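Bathtub Shopping at Hemolo: Photos and Way Too Many Notes

Posted 27/01/2025 by Cecilia Mahama
Filed under: Bathroom, Upstairs, Spending Money

We've been to look at tubs, and I'm getting my notes down before I forget which one was which. If you're new, we are redoing the upstairs bathroom, the one with the pink toilet and the shower door that comes off in your hand. The pink toilet has already gone to live with my cousin (she wanted it! she really did). Everything else is up for discussion, and the thing we discuss the most is the tub.

Some background. I want a freestanding tub. I have wanted one since I was a kid and stayed at my aunt's place, where there was an old clawfoot under the window and you could look at the yard while you got pruney. Nana, my husband, wants a tub he can climb out of without thinking about it, and he wants one the water stays warm in. My budget for the tub itself is $2000 and that has to include the faucet, which I didn't realize was a separate purchase until I started looking. Did you all know that? You pay for the tub, then you pay for the thing that puts water in the tub, then there's the drain kit, and then somebody has to come and hook it all up.

Hemolo is out past the lumber yard, and it's a bit of a hike, but they have tubs out on the floor that you can walk up to and knock on. I'm a big knocker. After months of looking at tubs on my phone I was ready to touch one.

THE WHITE ONE

I walked straight over to this and didn't look at anything else for a good long while. It's so glossy! And deep, much deeper than I'd pictured from the website. I've been calling it the Trerov, which is the name of the range, and Nana has been calling it the horse trough, which tells you where we each stand.

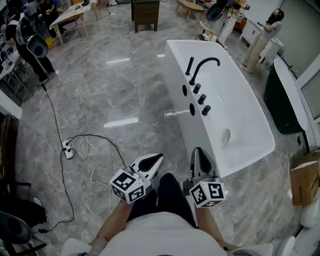
The white tub with its black spout and knobs, and the dark green one over to the right.

What sold me is that the faucet is part of the deal. The spout comes up off the rim and curves over the water, with the handle and the knobs right there along the edge where you can reach them lying down. My aunt's clawfoot had taps at the foot end and you had to work the hot with your toes. I got very good at it, but I'm not eleven anymore.

I love black fittings on white, and I know, I know, everybody has had black fittings for years now and they'll look dated by the time the grout dries. I don't care. I had brass in the last house and spent every Saturday rubbing at it. Dede Sarpong, who has had black taps in her kitchen since before I met her, tells me the trick is to wipe them down after you use them so the hard water doesn't leave those chalky rings. So I'll be wiping, but at least I won't be polishing.

Notes to self on the white one:

Measure the doorway again. The bathroom door is narrow, and the landing has that awful turn at the top of the stairs. A rectangular tub doesn't roll around a corner the way an oval one might.

Ask what goes in the round holes on the side. There are two of them, one above the other, with nothing fitted in them yet. I'm guessing one is an overflow but I've been wrong about plumbing every single time so far.

Ask about weight with water in it. Our floor up there is old.

Find out if the knobs come in anything chunkier. My mother visits in April and her hands are bad.

THE GREEN ONE

Okay, so the green. I did not go in there wanting a green bathtub. I have a Pinterest board with hundreds of bathrooms on it and I don't think there's one green tub in the lot. But it's such a good green, dark like the leaves on a magnolia, and it's white inside so you wouldn't feel like you were sitting in a pond. I kept drifting back to it. Nana liked it too, and Nana does not like things, as a rule!

The trouble is the walls. We already bought the tile, which is a sort of oatmeal color from Krajewska, and it's stacked in our hallway where I hit my shin on it every morning. I held a sample of the tile up in my head next to that green and I couldn't decide if it looked expensive or like a hospital in a movie. I'm going to take a real piece of tile with me next time. If you're shopping for anything with a color to it, do bring your samples, because I came home and remembered three completely different greens.

Also the green one costs more. Of course it does. I asked if the white inside was the same finish as the white tub and the answer was yes, so you are paying the extra for the outside, the part you never see once you're in it.

A LITTLE BIT ABOUT THE FLOOR

I can't go on without mentioning the floor, gray marble with white veins all through it, polished up so shiny that the ceiling lights show in it like long streaks. I would have it in my house tomorrow. Nana put his foot on it and pretended to slide, and then said, "Wet feet," and that was the end of the marble. He's right. We're going with the little hex tile with plenty of grout to grip, and I'll visit the marble when I miss it.

If you do go for a shiny floor, I'm told they sell a treatment you can put down that makes it less slick. Hwa-young Um from my old office did that in her powder room and says it took the shine down a touch. For her that was fine. I'd be heartbroken.

LIGHTS, AND WHY I DON'T TRUST THEM

Every showroom I've been in is lit up like a dentist's, and this was no exception. Long tubes all across the ceiling. It's great for spotting a scratch in the enamel and terrible for working out how anything will look at home at nine at night with one small lamp and a candle going. White goes whiter, black goes flat, and my own face in any reflective surface was not something I needed to see.
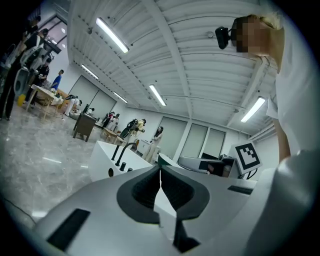

So before I say yes to anything I'm going to ask for a chip of the finish, if they'll give me one, and carry it around the bathroom at different times of day. I did this with the paint and it saved me from a beige that turned purple every evening. Ama Essien, our plumber, thinks I'm being fussy about what is going to be a white object in a white-ish room. Ama also has strong feelings about rim-mounted faucets, so let me get those down while I remember them.

Her view is that they're lovely to use and a pain to fix. With a faucet on the floor or the wall, you can get at the pipes. With one that comes up through the rim, the hoses live inside the body of the tub, and if a connection goes you are lying on the tile with a flashlight and your arm up in there to the shoulder. She wants me to make sure there's a way in from the side or underneath before I fall any further in love. She also says to buy the hoses new and good, even if the tub comes with a set. I have written GOOD HOSES on the fridge.

She quoted four hours to put the tub in once the floor's finished and the drain's been moved. The drain is the part that worries me. It's currently over by the wall where the old shower was, and with the white tub it would need to come to the far end, and moving it means taking up boards. She'll come and look on Friday.

THE ONES I DIDN'T PHOTOGRAPH

We saw a few more before we ran out of steam. There was a Dremoser with a high back like an armchair, which was the comfiest thing I've ever lain down in with my coat on, but it was so short that Nana's knees came up past his ears. If you are small and live alone, go and try it. I stayed in there five minutes and would have stayed longer.

There was a copper one. I asked the price out of curiosity and then we went and looked at towel rails until I'd recovered.

And there was a perfectly nice plain alcove tub, five feet long, that would drop right into the old spot with no drain to move and plenty of budget left over. I'm mentioning it because Nana made me promise to. It's sensible. It's a good price. I have no feelings about it whatsoever.

WHERE WE'VE LANDED

White, I think. The horse trough is winning. I went to bed thinking about the green one and woke up thinking about the white one, and I'm taking that as a sign, though I reserve the right to change my mind when I see it next to the oatmeal tile.

Before we order I still need to:

Get Ama's answer on the drain
Measure the stairs, with Nana holding the other end of the tape this time
Find out the delivery charge, and if "delivery" means upstairs or means the curb
Work out where we're all going to wash while this is happening

On that last one, my sister has offered us her shower, and I've offered to bring dinner each time, so please send me your easiest casseroles. If any of you have lived with a deep rectangular tub, I'd also love to know how long it takes to fill. Our water heater is not a big one and I've got visions of sitting in four inches of lukewarm water in the most beautiful bathtub in the county.

Comments are open below. I'll add the stair measurements once we've got them.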